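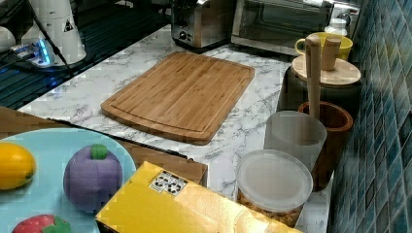
The Counter Always Wins

Ambros Hauser has a theory about kitchen counters, and he will share it whether or not you came to hear it. I had come to borrow a roasting pan. I left two hours later with eight pages of notes and no pan.

His theory goes like this. A counter is a shoreline. Things wash up on it, and the longer they stay the more they look as if they grew there. A mortar and pestle bought in a fit of pesto becomes a landmark. A mug set down on the way to the sink acquires squatter's rights. After 20 years of fitting kitchens in and near Gamberg, Hauser says he can tell how long a family has lived in a house by how far the appliances have crept from the wall.

"People ask me for more counter," he told me. "I give them more counter. I come back in February and it's gone."

It's a good line, and he has used it before. His wife mouthed it along with him from the doorway.

I went home and looked at my own kitchen with his eyes, an experience I don't recommend before coffee. The toaster and the toaster oven stand along the back of the marble pattern like two rival dentists sharing a waiting room. Both make toast. I have defended this arrangement to guests for years on the grounds that one of them also does potatoes. Hauser has no patience for the potato defense. In his view a household should choose its toast and live with the consequences.

The corner by the tile is worse. That's where the containers go, each one having arrived on its own perfectly reasonable errand. The dark canister with the wooden lid came from a shop in Stallau that sells very little else. The mortar followed because it was wood too, and I was going through a phase. Then came the deli containers, which I have never bought and have never run out of. You bring home soup, and a month later you own a system.
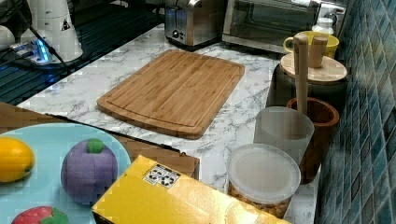

What I will not give up is the cutting board. Hauser and I agree on this, to our mutual surprise. A board should live out in the open, flat, in the middle of things, where you can get at an onion before you lose interest in cooking it. Mine is bamboo with a shallow groove around the edge to catch the juice. It catches some of the juice. I have tried storing it upright behind the toaster, where it looked very tidy, and for a week I cut everything on a dinner plate.

Hauser's rule for the rest is simple enough to be annoying. Anything you haven't touched in four days goes in a cupboard. If you don't miss it, it stays there. He once talked a customer out of a 3,000-dollar extension by making her do this over a holiday weekend, a story his accountant doesn't enjoy.

I tried it. The pestle went first, then the mortar, which seemed lonely. The yellow mug earned its place by being used every morning. The toaster oven got a reprieve on account of weighing what it weighs. By the fourth day I could set down a bag of groceries without moving anything, and I set one down, and it stayed there until evening.

I still need a roasting pan. Hauser says his is in the back of a cupboard somewhere, and he hasn't missed it.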